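About Prakbridge

Prakbridge writes software for robots that handle everyday objects. We started with 4 people in a rented room over a print shop in Bridwood, and there are now 12 of us. We do not build arms or hands. Our customers bring their own hardware, and we supply the programs that tell it where things are, what to do next and how to move.

What we make

Our main product is Fakhoury, a planning and control package. It takes hand paths recorded from people, cleans them up, and turns them into motions that a two-armed robot can follow within its own joint limits. It runs on an ordinary Linux workstation, and the control loop can be moved to a smaller onboard computer once a task is stable.

The second product, Birnbridge, is a set of tools for looking after recordings. It lines up video with wrist positions, flags stretches where a marker was lost, and lets a reviewer trim, label or reject a take. We wrote it for our own use and began licensing it two years later, after customers kept asking what was on our screens.

How we work

Most of our effort goes into soft things: coats, towels, bags, bedding. A box has a shape the planner can rely on. A jacket has a different one every time it is picked up, and the planner has to cope with folds, hidden edges and cloth that catches on whatever is next to it. Our library holds 54 household tasks at present, and each one is recorded many times over, by different people, with the furniture moved between takes.

Hand position comes from square black-and-white patterns on cubes worn at the back of each wrist. Tracking is good when at least one face of the cube is in clear view. When it is not, our estimator fills in the gap from the motion before and after, and marks the result as less certain so that training can weigh it accordingly. Several people record in the same room at once, so the software also has to keep one person's hands separate from a neighbor's.

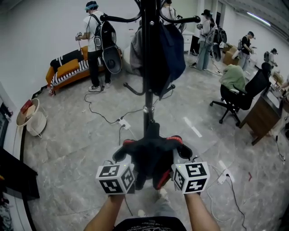

Nisreen Zein says the garment tasks were what changed her mind about replanning. She had wanted one good plan computed up front and then followed to the end, and she now thinks a planner for cloth should expect to throw its plan away several times before the coat is off the hook. The current release of Fakhoury works that way. It checks the cloth estimate against the plan on every cycle and starts over from wherever the hands happen to be.

Testing

Every release is run against 3,000 recorded takes before it goes out. A release that does worse than the last one on any task group is held back until we understand the reason. Test reports go to customers with the software, including the failures.

Working with us

New customers usually begin with a single task on their own robot. We ask for the robot model, the camera layout and a short list of objects. An engineer from Prakbridge stays assigned to the account through setup and the first release after it.

We hire in October and in the spring. Open positions are in motion planning, state estimation and developer tools. Applicants do not need a robotics degree, but they should be comfortable reading C++ and Python written by someone else.

Our office is in Bridwood, and visits are by appointment.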